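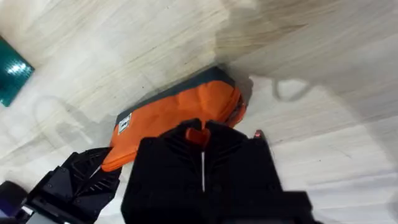

双臂遥操作采收纳任务，手把手拖还是主从臂？顺便吐槽软布袋

楼主：拧螺丝的老邱　一月
阅读时间：9 分钟

先说情况。我们组接了个桌面收纳的活，甲方叫 Stosley，要求听着很朴素：桌上散着文具杂物，两条臂配合，把小东西收进一个橙色拉链袋里，拉链拉上，完事。我当时看完需求还跟同事说，这不就是小学生放学前三分钟干的事吗。

说这话的时候我还年轻。那是去年十一月。

现在的做法是主从遥操作，人握着两个小的主动臂，从臂跟着动，腕上各一路画面，外面再架一路固定视角。目前录了 878 条，清洗完能用的剩 593 条。剩下那些怎么死的，死法比较集中：

一、袋子被夹住之后往下塌，袋口跟着变形，操作员以为自己夹的是袋边，其实夹的是袋边加一截布，一拽整个袋子跟着走。

二、拉链头太小，遥操作没有力反馈，捏没捏住全靠看。腕部画面里夹爪自己就占了小半屏，关键时刻拉链头永远在指头后面。

三、操作员打喷嚏。真的，有四条。

想问两个问题。第一，这种软的东西，有没有人改用手把手拖动示教（直接抓着从臂末端走）效果更好的？第二，一条演示里操作员犹豫、重夹、来回找位置的那段，你们是剪掉还是留着？我们组里为这事吵了两个礼拜，已经发展到中午不坐一桌了。

——

2 楼：半导体咸鱼

第二个问题先答：留。你把犹豫全剪了，模型学到的就是一个从不失手的人，然后它第一次夹空的时候就会站在那里，像我爸第一次用自助收银。

——

3 楼：Ladi Sani

不同意二楼。要看是哪种犹豫。重夹是有信息的，夹空、退开、换角度、再夹，这是一段完整的恢复动作，留。但是操作员悬在袋子上方想中午吃什么，这种停顿留下来，策略就会学会在袋子上方想中午吃什么。我们在 Brastemlow 那个项目里没剪停顿，部署以后机械臂每次到物体上方都要发呆，客户问是不是在加载。

后来定的规矩很土：末端速度低于阈值并且夹爪开度没变，连续超过一秒半，就把这段抽掉，其余不动。

——

4 楼：拧螺丝的老邱（楼主）

回三楼，“是不是在加载”我已经打印出来贴墙上了。

阈值这个思路可以，不过双臂的时候有个麻烦：左手停着不一定是在发呆，可能是在等右手把袋子稳住。你们怎么判？

——

5 楼：Ladi Sani

两条臂都静才算静。单臂停着不管。

——

6 楼：老顽固示教派

我来替手把手拖动说句公道话。现在年轻人一上来就主从臂，好像不坐在那个架子前面就不算搞机器人。拖动示教有一个主从臂给不了的东西：手感。你握着末端去碰那个布袋，布软不软、夹爪是不是已经顶到桌子了，多少能从胳膊上传过来。遥操作那边呢，顶到桌子了人还在往下压，等听见电机叫才知道。

——

7 楼：半导体咸鱼

六楼，手感是有了，画面里也有你了。腕部视角一半是你的手，固定视角里是你的后脑勺。训练的时候模型看得见人手，部署的时候人手没了，它找谁去？

再说双臂。你一只手拖左臂一只手拖右臂，夹爪开合用什么按？用下巴？

——

8 楼：老顽固示教派

脚踏板。你们这代人没见过脚踏板吗。

录像的问题可以先拖一遍记轨迹，人走开，再回放一遍采画面。

——

9 楼：Numel 搬砖人

回放这招对硬的东西好使，对布袋不好使。布袋第二遍摆回去，褶子跟第一遍不一样，轨迹走到那儿差一公分就是夹空。试过，回放成功率惨到我没好意思写进周报。六楼的办法我拿来拧盖子、插卡槽，挺香的，一碰布就翻车。

——

10 楼：拧螺丝的老邱（楼主）

放一张固定机位的，大家看看这个布局有没有毛病。左臂捏着个黑色小细条，右臂管着袋子。
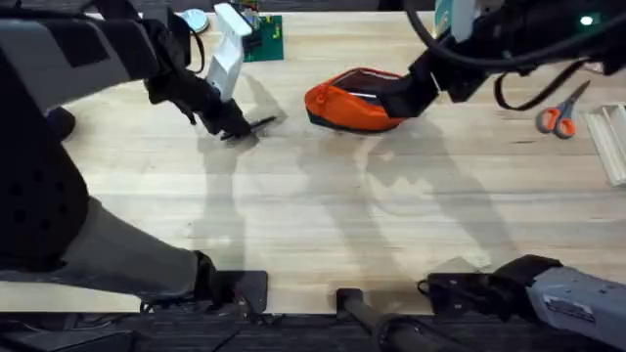 本帖最后由 拧螺丝的老邱 于 23:17 编辑

补充几点，免得大家一条条问：

袋子放在靠里的位置是我定的，理由是右臂从右上方下来比较顺。剪刀那类东西就散着放，每条录之前随机挪。操作员反映右臂夹爪一挡，袋子的右端从这个机位就看不见了，只能指望腕部那一路。

——

11 楼：Numel 搬砖人

看见了，毛病就在这儿。袋子右端给夹爪盖住，拉链要是从那头起，你的固定视角等于白架。要么袋子掉个头，要么机位往另一侧挪。另外桌面上两条臂的影子挺大一片，灯位以后最好别动，一动影子就换地方，模型有时候真会认影子。

——

12 楼：拧螺丝的老邱（楼主）

灯位……上个月换过一次灯管。

——

13 楼：半导体咸鱼

节哀。

——

14 楼：Ladi Sani

不至于节哀。换灯前后的数据混着训，反倒当增广用了，前提是两边量别差太多。真正怕的是换灯那天操作员也换了，袋子摆法也换了，三件事绑在一起变，你就永远不知道模型在学哪个。

布局上我有另一个意见，跟九楼那位（也是十一楼）不太一样：别急着挪机位。机位一挪，前面的五百多条就跟后面的对不上了。先让袋子掉头，便宜。

还有，右臂别夹那么靠边。让操作员把指头插在袋子下沿，两指兜住一点布就够，袋口自己会张开一些。夹多了就是楼主说的第一种死法。

——

15 楼：路过的质检

外行插一句，为什么不给袋子底下粘个双面胶固定住？

——

16 楼：拧螺丝的老邱（楼主）

因为甲方验收的时候会把袋子拿起来看。

（也因为我们第一周就这么干了，被看出来了。）

——

17 楼：老顽固示教派

说回力反馈。主动臂加力反馈的套件现在也有，Ververidis 那家就出，我借来玩过两天，碰到桌面手上确实有感觉。缺点是贵，而且布袋这种软东西，反馈力小得跟没有一样，电机自己的摩擦都比它大。所以我还是那句话，拖。

——

18 楼：半导体咸鱼

你前半段论证的是力反馈对软布没用，后半段结论是要用手拖来感受软布。大哥，您从臂的减速器摩擦就小了吗？

——

19 楼：老顽固示教派

我有二十年手感。

——

20 楼：Numel 搬砖人

这个没法进数据集。

——

21 楼：采数据的小林

我就是坐在主动臂前面的那种人，说点一线的。

犹豫多半不是人笨，是看不见。你们给我两路腕部画面加一路固定，三个窗口拼在一个屏上，每个都是巴掌大，我找拉链头的时候脸都快贴上去了。后来组长给换成一块大屏，腕部画面放到最大，我重夹的次数肉眼可见地少了。没统计过，别问我要图表。

还有排班。连续采两个小时以后，人会开始抄近路，比如不等袋子稳住就去塞。这种条子单看都成功，堆多了模型就学会了着急。我们现在采 24 条歇一次，歇的时候不许看屏幕。

另外打喷嚏那几条能不能给我看看，想知道同行能抖成什么样。

——

22 楼：拧螺丝的老邱（楼主）

小林这条比我们组两个礼拜的会议纪要都有用。大屏明天就去申请，申请不下来我把会议室那块拆了。

喷嚏的已经删了三条，剩一条左臂把东西甩出画面的，组里舍不得，留着团建放。

那就先这么定：主从臂不换，袋子掉头，机位和灯不动，停顿按双臂都静来抽，重夹留着。甲方要的总量是 3000 条出头，照现在的废品率还得录到开春。

——

23 楼：Ladi Sani

建议先别冲总量。拿手上这批训一版跑跑看，看它在哪儿卡住，专门补那一段。比如就从“袋口已经张开、东西在左手里”这个状态开始录，一条几秒钟，比从头录到尾划算多了。

——

24 楼：老顽固示教派

这个我同意。补那一段的时候可以用拖的。

——

25 楼：半导体咸鱼

脚踏板借我看看。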